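Home | Current Issue | Archive | For Authors | Contact

3. Household Water Use in Food Preparation: Setting and Methods 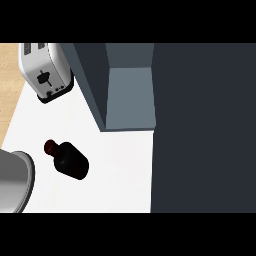

Figure 1. Rendered view of a kitchen work area from overhead, with a white countertop and a dark gray surface beside it.

3.1 Study setting

The households in this study were drawn from the Wellari district, a group of neighborhoods built in three phases along the lower part of the valley. The oldest phase consists of row houses with narrow kitchens at the back. The second is made up of four-story apartment blocks, and the third, still being filled when enrollment opened in November, is mixed housing with shared courtyards. All three phases are served by the same treatment plant, and all homes are billed by meter. This last point made the district suitable for our purposes. In many comparable towns, older homes pay a flat rate, and a record of monthly use does not exist for them.

The district had 3,269 metered homes at the time of enrollment. Letters of invitation were sent to every address on the utility's mailing list. Homes that had changed hands within the past year were left out, as were homes used only in summer. From the replies, 35 households were chosen to take part in the close study of kitchen water use described in this section. The remaining replies were kept for the mailed survey, which is reported in Section 5.

Selection was made by housing phase and by household size. We did not select by income. The reply form asked for it, but many people left the line blank, and a sample built on those who answered would have leaned toward one group. Readers should keep this in mind when comparing our results with those of studies in which income was a main factor.

3.2 Definition of food preparation

Earlier work has often treated the kitchen as a single place of use, with all water drawn at the kitchen tap counted together. This approach is simple and allows comparison across large samples. It also hides a good deal. Water drawn to rinse vegetables, to fill a pot, to wipe down a counter, and to wash dishes by hand all passes through one tap, and the habits that govern each of these uses may have little to do with one another.

For the present study, food preparation covers any water drawn between the time a person begins to handle ingredients and the time the food is served or put away. It includes rinsing, soaking, boiling, and the cleaning of tools that are needed again for the same meal. It does not include the washing of dishes after the meal, drinking water, or water for pets and plants. Making coffee or tea was treated as food preparation when it was part of a meal and was otherwise left out.

Some cases were hard to place. Dried beans soaked overnight were assigned to the day on which they were cooked. Water used to thaw frozen food was counted, including water left running. Where a household cooked a large amount on one day and ate from it over the following days, all of the water was assigned to the day of cooking, and no attempt was made to divide it among meals.

3.3 Meters and diaries

Each household was fitted with a Brovadix flow meter on the cold supply line below the kitchen sink and a second meter on the hot line. The meters recorded the start and end of each draw and the volume passed. They could not tell one purpose from another, and for this we relied on a written diary.

The diary was a bound booklet with one page for each day. Participants wrote down the time at which they began and finished preparing food, what was made, and who did the cooking. A checklist on the facing page covered common tasks. Participants were asked to keep the diary for 20 days, with a pause allowed for travel or illness. Those who paused resumed on the next numbered page, so that the count of completed pages was the same for every household.

An early version of the booklet asked for the purpose of each separate draw. This proved too great a burden. During the trial stage, people tended to fill in a full day's entries from memory in the evening, and the times they gave did not match the meter record well. The shorter form asks for less and was completed more faithfully. We judged that a coarser record kept at the time was worth more than a detailed one put together later.

Draws were matched to diary entries by time. A draw that began within a stated period of food preparation was assigned to it unless the checklist showed that dishes from an earlier meal were being washed in the same period. Such mixed periods were set aside and reviewed by hand. Vlasta Dimitriou led the review and wrote the coding guide used by the second reader, who worked without sight of the first set of codes. Differences were settled by discussion, and the guide was revised twice as a result.

3.4 Household interviews

Interviews were held in the home after the diary had been returned. Each followed a fixed list of questions on cooking habits, the age and type of the taps and fixtures, and what the person knew of the household's water bill. Time was left at the end for open remarks. In 11 households, more than one adult cooked on a regular basis, and both were invited to speak. Their answers were recorded separately.

The open remarks were more useful than we had expected at the planning stage. Several people described rules learned from a parent, such as rinsing rice until the water runs clear or never starting a pot with water from the hot tap. Rules of this kind do not appear in the diary, and the meter shows only their effect. They are taken up in Section 4.3.

3.5 Limits of the method

A person who keeps a diary may change the habit being recorded. We compared metered use during the first days of the diary with use during the last, and this comparison is given in Section 4.1. It cannot rule out a change that began when the meters were fitted and lasted through the whole period.

The study also took place in the colder part of the year. Salads and raw vegetables, which call for more rinsing, are eaten more often in summer, while soups and stews are common in winter. The results should not be read as yearly averages. A summer round using the same meters is being planned with the Guso field office.

Related items
Seasonal Demand in Small Metered Districts
Diary Methods in Home Resource Studies: A Review
The Ivanov Scale for Tap and Fixture Condition
Hot Water Draws in Row Housing
Rinsing Habits and Family Custom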